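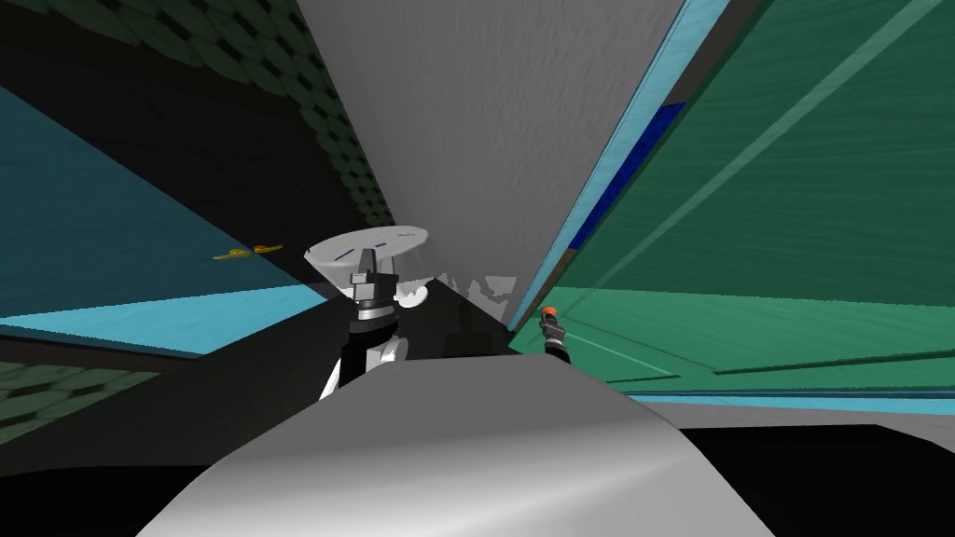 Green wall, turquoise edging, grey panel.

Textured wall finishes: frequently asked questions

We run Storkivley, a small advice page for people about to spend money on their walls. We don't sell the stuff, and we've read too many brochures to take them at their word.

Does a textured finish really hide bumpy walls?
Some bumps, yes. Small dents and old filler marks tend to disappear. A wall that bows will still bow, and a lamp placed beside it will show you exactly where. Ask the installer to look at it with a torch before quoting.

Will felt-type panels make my room quieter?
They can cut echo. They won't stop the neighbour's television, whatever the showroom says. Blocking sound takes weight and sealed gaps, and a thin soft panel has neither.

What should I expect to pay?
Ralstead quoted one of us $1,680 for a single feature wall. Ostach wanted $735 for the same wall, with painting of the trim left out. Read the exclusions first and the total second.
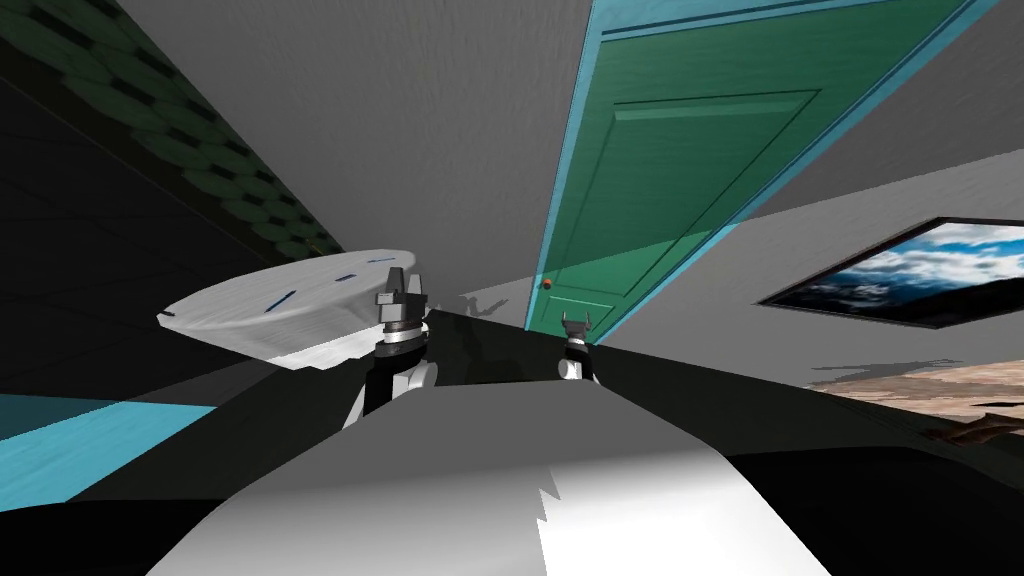

Is a strong colour a mistake?
Not always. Sea greens and deep blues look very different at night, and a sample the size of a playing card tells you next to nothing. Buy the biggest sample you can and leave it up through a grey day. We'd want to see the colour beside the floor, too.

How long does it last?
Valderrama's leaflet says up to 17 years. We asked what that was based on and were sent the leaflet again. In a hallway with kids and bikes, we'd plan for a good deal less.

Can I clean it?
Paint, mostly yes. Fibre finishes, be careful. Rubbing a stain can leave a fuzzy patch that bothers you more than the stain did. Test any cleaner behind a door.

Do I need a border strip where two finishes meet?
You need something there unless the cut is very neat. A bright strip draws the eye, so think about whether you want people looking at that join.

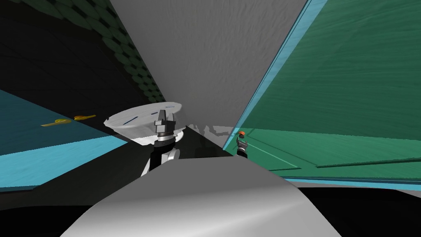
Pale grey mottled texture beside teal-green.

Is a "free measure" free?
Read the booking form. One we were shown had a $200 charge if you didn't go ahead, in the small print on the back.

Page last checked 20th September.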